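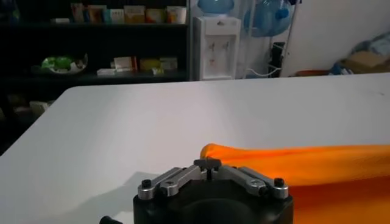 Ironing alternatives for slippery fabric – does any of it work?

marrowfat
Posted Fri 31 July
I've got a length of bright orange cloth, smooth with a bit of a shine, meant to be a table runner. Every guide says fold it in half, smooth it flat, fold again. Mine slides open the moment I let go. The Drekberg leaflet says "folds beautifully". Does it? For whom?

tinlid
Roll it round a cardboard tube. No creases, no arguing.

marrowfat
Tried that in May with a different one. It came off the tube with a ripple all down one side.

pegbag_222
Then you rolled it too tight. Also your table won't be helping. A matt white top looks smart but shiny stuff skates about on it. Put a bath towel down first.

oldcalico
I don't believe in the towel. I've seen it repeated on here for years and the towel just bunches up as well, so now you have two things to straighten. Fold in thirds, lengthways, and put a heavy book on it for 10 minutes.

tinlid
A book on shiny fabric gives you a hard line. You'd be ironing it out again.

oldcalico
I've never had a line – and soft folds don't bother me anyway. It's a runner.

pegbag_222
Calby do a folding board, if you want to spend money.

marrowfat
I looked. It's a flat bit of plastic with a hinge. The reviews all sound like the same person to me.

quillet
I had one. Fine for shirts, hopeless for anything long. Gave it away.

marrowfat
Thanks. I'll try the towel on one half and the book on the other, and I don't expect much from either.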